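Stellel Fine Jewelry
Workshop and Showroom Inspection Checklist, December round
Completed by: Emanuel Rusu
Copy to: Vinzenz Hauser

Mark each line OK, NOT OK or N/A. Use the comment space. A row of OKs with no comments will be sent back.

1. BENCH AREA

1.1 Torch hoses free of cracks and kinks: OK
Comment: Bent each one by hand along its full length. The last sheet said "look fine," and I don't accept that for a gas hose.

1.2 Flashback arrestors fitted and in date: NOT OK
Comment: Fitted on both torches. The date tag on the second one can't be read. The Brander rep told us over the phone that it's "probably good for another year." I would like that in writing, or a new arrestor. Torch 2 stays off until we get one or the other.

1.3 Fire extinguisher within reach, pin and seal in place: OK
Comment: Seal intact. Someone had hung an apron on it again.

1.4 Soldering blocks sound, heatproof mat flat: OK

1.5 Bench pins tight: NOT OK
Comment: The one by the window wobbles. It was reported fixed in the last round. Tightened it myself and it was loose again after lunch, so the screw hole is worn and needs filling.

2. PICKLE, PLATING AND CLEANING

2.1 Pickle pot lidded and labeled: OK
Comment: The label is new. It could say what's in the pot as well as "hot."

2.2 Copper tongs only at pickle pot: NOT OK
Comment: Steel tweezers lying next to it. I was told they are never used there. They have pink copper up to the joint, so I doubt it.

2.3 Fume extraction working: OK, with reservations
Comment: The Fovamau unit has a green light that is supposed to mean good airflow. I held a strip of tissue at the hood and it barely lifted, with the light still green. Changed the filter and the tissue pulled flat. From now on do the tissue test and ignore the light.

2.4 Ultrasonic cleaner, cord and lid: OK
Comment: No emeralds, opals or pearls in it, whatever the leaflet says about "gentle mode."

2.5 Eye wash bottles sealed: OK
Comment: 500 ml each, 2 bottles, seals unbroken.

3. POLISHING

3.1 Guards and hoods on both spindles: OK

3.2 Hair tied, no gloves, no loose sleeves, no rings or bracelets: NOT OK
Comment: Three people passed while I stood there with a clipboard. I went back at 4:30 without it and found a chain bracelet on at the left spindle. Spoke to the person concerned.

3.3 Dust drawer emptied: OK
Comment: Sweeps bagged for the refiner.

4. FINDINGS AND LOOSE STOCK

4.1 Drawers run freely and stop before falling out: NOT OK
Comment: Two of the small ones come right out if you tug them. Jump rings all over the floor last month, and a slip hazard as well as a waste.
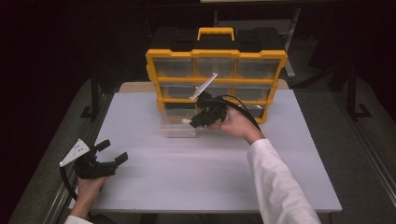 4.2 Drawer labels match contents: NOT OK
Comment: I opened 28 and checked every one against the list. Sterling ear wires were in with the plated ones. We tell customers our wires are nickel free, and I can't sign for that while the two are mixed. Plated ones pulled from use.

4.3 Stock count agrees with the system: N/A this round
Comment: The system says 1,825 pieces. I have my doubts, but a count belongs to the January sheet.

5. SHOWROOM

5.1 Case locks: OK
Comment: Tried all of them with the key out. The ring case needs a firm push before it catches.

5.2 Glass edges and shelf clips: OK

5.3 Case lighting cool to the touch after two hours: NOT OK
Comment: The Li strips are sold as cool running. The one over the pearls was too warm to keep a finger on. Pearls moved to the lower shelf, strip switched off.

5.4 Exit clear: OK
Comment: Clear at 9:00. Gift boxes stacked in front of it by noon, moved when I asked. Check again unannounced.

FOLLOW-UP

Arrestor, torch 2: Vinzenz
Bench pin by window: Emanuel
Drawer stops: Emanuel
Li strip, return or replace: Vinzenz
Ear wires, re-sort and relabel: both, before the next order goes out

Reviewer's note (V.H.): Agree on the arrestor. Not convinced about the light strip, it felt fine to me, but I only gave it ten minutes. Will repeat with the full two hours before I call the supplier.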